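Toy library winter hours and the year so far

The Lutcombe Toy Library has now been open for 26 months, and this is the first newsletter item we've written that isn't a plea for shelving. The shelving arrived in spring. Thank you to everyone who answered the last three pleas.

First, the hours. From the end of November we will open mornings only, nine to noon, and stay closed on days when the school buses are cancelled. If the buses aren't running, please don't try the door. Returns can wait and no late fee will be charged for a snow day.

Membership stands at 938 families, with most of the new sign-ups coming from the Varkham side of the river. We lend up to four items per card for three weeks. Puzzles count as one item even if they come in two boxes.

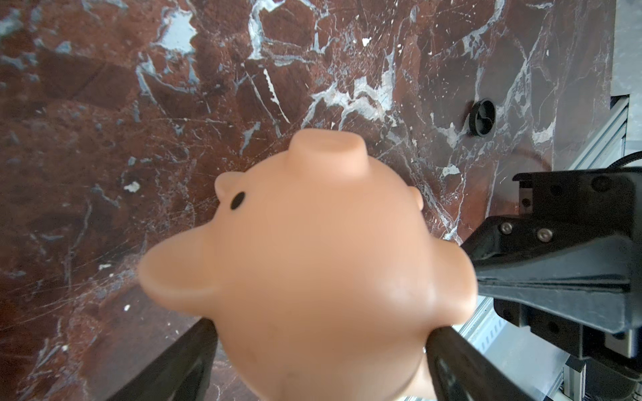
Borrowing has shifted since last year. Ride-on toys used to go out first and now sit until the weather turns. Pretend play has taken over, mostly kitchens, shops and doctor's kits, and the waiting list for the big wooden till is long enough that we've bought a second one. Board games for the over-eights are slow. If your kids have outgrown the picture-book end of the collection, have a look at the back wall, where the games have been re-sorted by number of players.

A word on returns. Please check for missing parts before you come in, and tell us at the desk if something has gone astray. We would much sooner hear about it than find out from the next family. Small parts go in the zip bag, and the zip bag goes inside the box. Batteries should come out of anything that will be sitting in a cold car.
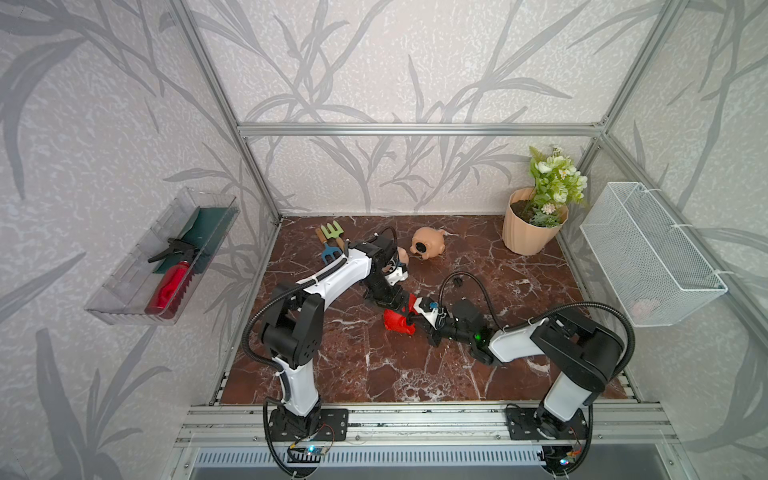 Bamboo-patterned walls and a marble floor panel.

The Rostami grant came through in the amount we asked for, $2,000, and has to be spent by the end of March. Half is going to toys for children under two, which is where we are thinnest. The rest is set aside for switch-adapted toys, which cost a good deal more than the ordinary kind and are hard to find second-hand. If your family uses them at home and you have opinions on which ones last, please write to us before we order.

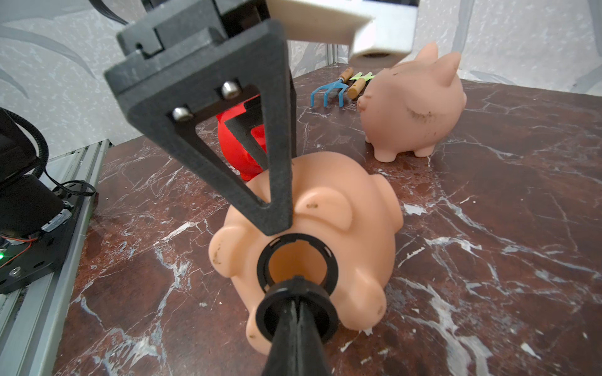
Bo-ram Ok
Collection Coordinator

We are also changing what we can accept as donations. Stuffed animals are out, apart from ones still in their packaging, as we can't clean them properly between loans. Hard plastic and rubber are fine. Dolls are fine if the body washes. Car seats, cribs and helmets we can't take in any condition - please stop leaving them on the step.

The Grusteo Hall sorting day brought in 80 donated items, and all but a few have been cleaned, tagged and put out. The leftovers are jigsaws with pieces missing, free to anyone who wants them for crafts.
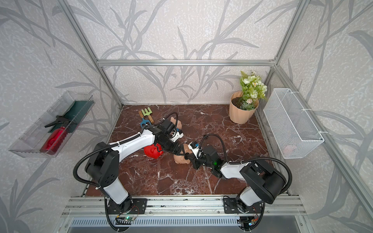 Holiday loans

Anything borrowed on or after November 26, 2022 is due back in the second week of January. You don't need to renew. Party kits are booked separately and there are two left.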